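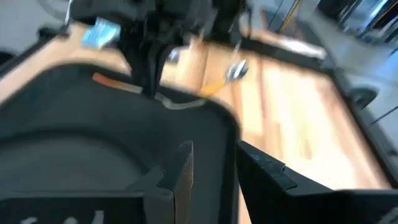

The Punanby town council has its review of police towing, and it wants you to know that things are going well. The report was put together over the winter by Endance, a consulting firm hired without a public bid, and it was accepted by the council after a discussion that lasted less time than the one on parking permits. Its tone is as warm as the honey-tan tabletop in the photo, and like that wood it has streaks running all the way through if you look at it closely. I did, twice, and I came away with more questions than I had in the fall.

February | By Tobiloba Adebisi
Print this item | E-mail this item

Start with the number everyone has been quoting. Police ordered 3,346 vehicles towed during the period under review. The report says "the great majority" of those tows were proper. How great a majority? It doesn't say. There is no table, no breakdown by neighborhood and no list of the reasons officers gave at the roadside. We get a paragraph about "sound practice" and a chart showing that tow trucks now arrive faster than they used to, which will be a comfort to anyone standing on the curb watching their car leave.

Then there are the complaints. Residents filed 475 of them. Endance says it examined a sample, and the sample turns out, on page 31, in a footnote, to be 20. Who picked them? Chief Valentin Dobre told the council that his records office "assisted in the selection." I'm sure it did. He may have handed over a perfectly fair batch, and I have no proof otherwise, but a department under review should not be choosing the files by which it is judged. Council member Seraina Zwahlen asked whether the firm had been offered the full set. The answer was that the full set was available on request. She asked if anyone had requested it. The chair moved on to the next item.

I would also like to hear more about Kälin Towing, which holds the town contract and stores the cars on its lot off the county road. Kälin charges by the day. The police decide when a car may be released. A hold that runs through a long weekend costs the owner real money, and the report has one sentence on the subject, saying that release times are "generally reasonable." Kohei Ikeda, who spoke during public comment, said his van sat there for nine days after he had shown his registration at the front desk. It had his tools in it. The council thanked him for coming.

The report does make recommendations, and a couple of them are decent. Officers would have to write down a specific reason for each tow. Owners would get a notice that explains how to appeal. Fine. But all of it is worded as something the department "should consider," there is no deadline, and the person in charge of checking is the same deputy chief who runs towing now. We had promises a lot like these after the Prullik Street business, and I have yet to find anyone at town hall who can show me what became of them.

Council president Beat Haslinger says the review "closes the matter." I don't see how it can. The remaining complaints are sitting in a records office, and the towing contract is up for renewal this spring. If the council means to renew it on the strength of this report, it could at least put the files out first, with names blacked out, and let people read them. Zwahlen has asked for that in writing. At press time she had not received a reply.

The report can be read at the clerk's counter during office hours. Copies cost extra.

Contact the newsletter | Copyright Punanby Civic Letter | Back to top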